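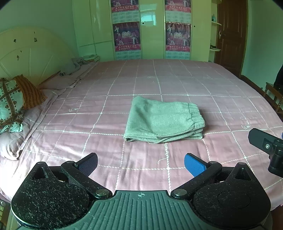 *Zekow gripper over the bed, folded clothes setup, jaws open.*

**Ticket:** pose track jumps during cloth folding
**Project:** Skindier student club, home folding task
**Software:** Diten logger, default profile
**Status:** fixed on our end, one question left open

Hi all! First off, we are having a great time with this kit. The folding task is way more fun than the block stacking we did in June, and everyone on the team wants a turn with the gripper. We've hit one snag and would love some help.

We recorded 40 episodes of folding and unfolding on a bed. When we run them through Diten, 13 come back with a "pose jump" warning. The path looks lovely and smooth, then the gripper teleports sideways by a hand's width and carries on from there as if all is well. Jaw width looks fine in every file, so we don't think it's the finger side of things.

### What we tried

1. Restarted the logger and reprocessed the same files. Same 13 warnings, at the same timestamps.
2. Checked the mount screws. All snug, no play when we wiggled the bracket.
3. Swapped the bedspread for a plain sheet, on a hunch that the repeating squares were confusing the tracker. No real change -- we put the pink one back, which we like better anyway.
4. Redid the calibration from the Kravchuk handout, slowly, with all the lights on. The error number got smaller (yay!) but the warnings stayed.
5. Went through the flagged files by eye and looked at the camera view right at each jump. Now we were getting somewhere! The view is tilted and smeared, with the wardrobe leaning over and the posters gone soft. We swing the wrist too fast when we go for the next corner of the cloth. 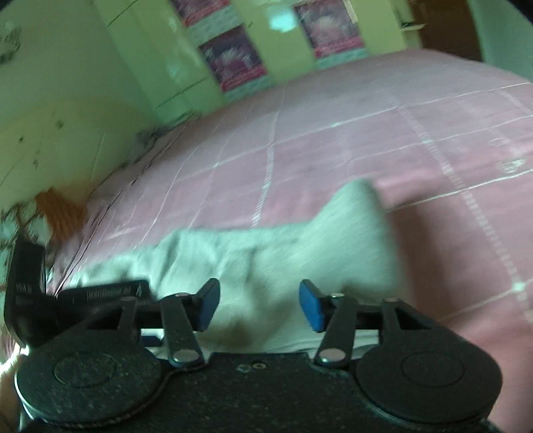 ### Fix

We set the exposure by hand to a shorter value and brought a second lamp into the room. We also agreed to pause for a slow count of two before each reach. Then we recorded six fresh episodes and got zero warnings. Seriously, zero! There was cheering.

The new video is darker and a bit grainy, but you can still see the fingertips and the edges of the cloth, so we're happy with it.

### Still open

- Can the 13 old files be saved? Most of them are good right up to the jump, and cutting them there would be fine with us if Diten can do it without breaking the jaw width log.
- Is there a way to get the warning while recording? Even a beep would help a lot.

Calibration file and the two worst episodes are attached. Happy to send more -- we've got plenty!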